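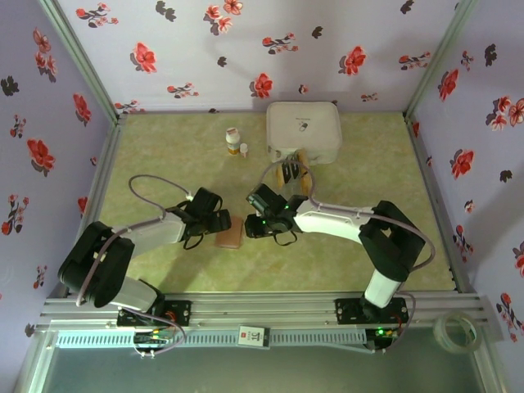
Figure 3. The floral panels and the green mat.

3.2 Choosing the wall pattern

I'll admit I picked the wallpaper before I'd read a single thing about visual clutter! My question was pretty simple: do people find small items more slowly when the backdrop is busy? Lorna Gatchalian and I tried plain gray first (dull, but fine), then went for red flowers with dark leaves on lavender. The white box and the white bottles stay easy to pick out against all that, so we kept them for all 50 trials.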